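Come Sort Stuff With Me: Ollia Is Looking for a Donations Lead (and a Few Saturday-Free Souls)

Posted 08/01/2024 by Fengying Yao

Hi! I'm Fengying, I run Ollia, and I need to hire somebody before the fall rush buries me. Ollia is a secondhand shop and sorting room in Brisberg, in the old tile showroom on Jibrin Street, two doors up from the place with the good dumplings. We take in clothes, kitchen things, books, toys, bedding, lamps, the occasional accordion. We sell what we can, we pass a lot of it along to families who've just moved into an empty apartment, and what's left goes to a textile recycler over in Gesen.

The job is Donations Lead. It's a new job, sort of. I've been doing it myself on top of the ordering and the payroll and the website (sorry about the website), and in April I finally admitted that I was falling asleep in the parking lot at lunch. So I went through the budget with a pencil and found the money, and now I get to write this ad, which I've been looking forward to for months.

What you'd be doing

Most of your day happens at the back. People pull up to the side door with bags and boxes, you say hello, you take a look, and you decide. Can we use it? Does it need a wash? Is it a jigsaw with a piece missing? (We do sell those, in a bin by the register, for craft people. They go fast.) You'd also be the one who has to say no to things, and I want to be upfront about that part. We can't take mattresses, car seats, or anything with a recall on it, and somebody who has just hauled a mattress across town is not going to love hearing it. You need to be able to say it kindly and then not give in.

After that comes sorting. You'd set up the room in the morning, keep the bins moving, check pockets, test zippers, and teach new people what we look for. Stains under the arms, moth holes, elastic that's given up. I can show you all of it in a couple of weeks and I like teaching it, so please don't skip applying because you've never worked in a thrift store. I hadn't either! I did billing for a dental office.

The rest is a mix. You'd write the weekly wish list that goes on the front window, pack household kits for families (sheets, towels, a pot, plates, that kind of thing), and call the recycler when the bales are ready. Once a month you and I sit down with coffee and argue about prices. I think we charge too little for winter coats. Sheldon thinks we charge too much for everything.

Sheldon Arsenault runs the front of the shop and has been with me since we opened. He'll be part of your interview and he'll probably ask you what you're reading. There isn't a right answer, he's just always hunting for something new.

Who I'm hoping for

Somebody steady, who likes stuff. I mean that. If you can get a little excited over a good wool sweater or a cast iron pan at nine in the morning, we're going to get along fine.

You should be OK on your feet for most of a shift and able to lift 40 pounds, with a cart and a second person for anything heavier. If lifting is the only thing standing between you and this job, write to me anyway and let's talk about how we could split things up. You'll need enough English to chat with donors at the door. Spanish, Mandarin or Arabic would be a huge help with our families, and I'm pretty rusty in everything but the Mandarin.

A driver's license would be nice. The van is old and a stick shift, so if you can drive that, please put it in the first line of your email so I can celebrate.

I don't need a degree. I don't need a cover letter in that stiff voice everybody uses for cover letters, either. I'd love it if you had supervised people before, even if it was a snack bar or your kid's soccer team, as the Lead does get asked a hundred small questions a day and has to stay pleasant through most of them.

Hours and pay

Full time, 40 hours a week, starting at seven thirty most days and done by four. You'd work two Saturdays a month and get a weekday off to make up for it. Pay starts at $23 an hour and goes up after your first six months. You get health insurance after 60 days, 14 paid days off in your first year plus the holidays we close for, and 50 percent off in the shop. Fair warning on that last one: my apartment is now mostly lamps.

We close for the first week of January, and you're paid for it.

What the place is like

Loud in the mornings, then quiet after lunch. We have a radio and there are feelings about the radio. The shop floor gets good light from the big front windows, the back gets hardly any, so I've put money aside for better lamps over the sorting area this fall and I'd love your opinion before I buy them. There's a proper break room with a fridge, a microwave and a couch that came in as a donation and never left.

Things come to us in every sort of bag and box you can think of, and half the trick is getting them open and emptied without losing track of what was in them. I'm picky about bags. Plastic ones get flattened and saved if they're any good, and I'll go on about it if you let me.

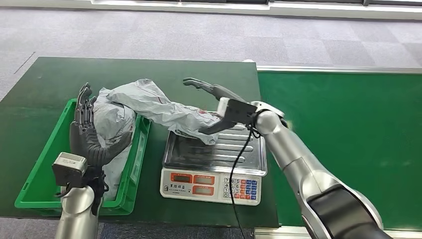 I'm also picky about how we talk about the stuff people give us. Somebody's grandmother folded those pillowcases. We don't make fun of donations, even the odd ones, at least not while the side door is open. That matters to me a lot more than speed, and if you're slow and careful for your first month I won't say a word.

The training goes like this. Your first week you shadow me at the door and don't have to decide anything. The second week we swap and I stand there with my coffee being no help. After that you've got the room, and I'm upstairs doing invoices and within shouting distance.

If you don't want a job but you'd like to help

I'm looking for helpers for our back-to-school sort too. It's 2 hours at a stretch, mornings or evenings, and we go through kids' clothes, backpacks and shoes so they're ready before classes start. Teens are welcome if they're 14 or older and come with a signed form (it's at the register, or ask and I'll email it). I'll sign off on service hours. There will be snacks, and they will be real snacks, with cheese.

Wear closed-toe shoes and something you don't mind getting linty. Long hair tied back, please. We've got gloves in every size but extra small, so bring your own if you have tiny hands like me.

How to apply

Send me an email through the contact form on our site, or drop a note at the register with your name and phone number on it. Tell me a bit about yourself, when you could start, and the best thing you ever bought secondhand. Attach a resume if you have one handy. If you don't, a list of places you've worked is plenty.

I read everything myself and I answer everybody, though it can take me a week. Interviews will be at the shop, they last under an hour, and you'll spend part of that sorting a bag with me so you can see if you like it. We pay you for that time whether or not you get the job. If the bus is your way in, get off at Jibrin and Mill and come around to the side door. The front one sticks in the heat and you have to kind of hip-check it.

I'd like the new Lead to start by the end of the month, but for the right person I can wait. Questions about the job go to me, questions about the helper shifts go to Sheldon, and if you mix us up we'll just hand you across the counter.

Fengying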